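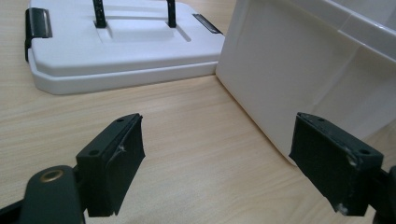
Teaching a Machine to Put the Lid On

The second-year manipulation course at McAlister Polytechnic has no textbook and one graded assignment. Students are given a household task, a pair of hand-held grippers and the spring term, and by the end of May they must hand in a trained policy that performs the task on the department's arm. The arm does not appear until week nine. Everything before that is done by hand.

The gripper is a simple tool. A person holds it, squeezes a trigger, and two black fingers close on whatever is between them. A camera looks out over the fingers and records the same view that a camera on the arm will record later. The model never sees the person, only the fingers, the object and the table.

Irén Bíró, who designed the course, came to it from packaging machinery, where a part arrives at the same spot every time or the line stops. She wanted students to work with the opposite condition. The tasks are taken from kitchens and laundry rooms, and the rules require that the starting position be changed before each recording. A student who leaves a container in the same place for an afternoon will get a policy that works in that place.

This year's class split into teams, two of which gave themselves names. Ollska took folding. Grimum took plastic storage containers, a choice that looked modest in January and caused more trouble than any other.

The difficulty is partly optical. A white plastic wall under soft, even light gives a camera very little to work with. Edges fade into shading, and the line where the container meets the table may be the strongest feature in view. Cameron Ngata, who handled data for Grimum, spent two weeks on exposure settings before leaving them fixed and varying the room lights by hand. Recordings made under a single lamp were kept in the set, although they looked poor on a monitor, and they improved results at the edges of the table.

The other difficulty is contact. Thin plastic flexes when squeezed and springs back when released. The finger pads wear at the front edge, and a worn pad holds a rim differently from a new one. The course manual calls for pads to be replaced at a set interval. Grimum asked for permission to ignore it, on the grounds that the arm would be running with worn pads too. Bíró agreed on the condition that the state of the pads be written in the log at the start of each session.

The log is the part of the course students complain about most. Each recording gets one line: operator, object, start position, outcome, remarks. Failed attempts are entered along with the rest and sorted afterward. By the end of the term Grimum had some 4,000 lines. Of these, 2,000 went into the first training set, chosen for steady hand speed and a clear view of both fingers. The first policy trained on them approached well, closed too early and pushed the container away.

Ngata traced the fault to timing. Experienced operators had begun to close the fingers while still moving, a habit that saves a moment by hand and costs a grasp on the arm, which carries a delay between command and motion. The team could have corrected for the delay in software. They did that, and also recorded 618 new attempts with a short pause before each grasp. Training on the combined set took a weekend on the department's shared machine, which runs a scheduler called Zanine and gives undergraduates the lowest priority.

The second policy picked up the container in most trials and set it down square in fewer. Placement remains the weak point. The arm releases slightly above the table, the way several of the operators did, and the container lands with one corner turned. Bíró marks placement separately from grasping, and Grimum's placement score was below the class average.

Grading is done on objects the team has not recorded. For the container task this means a different size and a different rim, brought in by the instructors on the morning of the test and kept in a closed box until then. Each team gets a fixed number of attempts and may not touch the code between them. They may adjust the lights.

Next year's course will keep the same format, with one change. Bíró plans to move the arm forward to week five, so that teams can train a small policy early and see its faults before they have recorded the bulk of their data. Ngata, who will be the teaching assistant, has asked for a second shelf of finger pads.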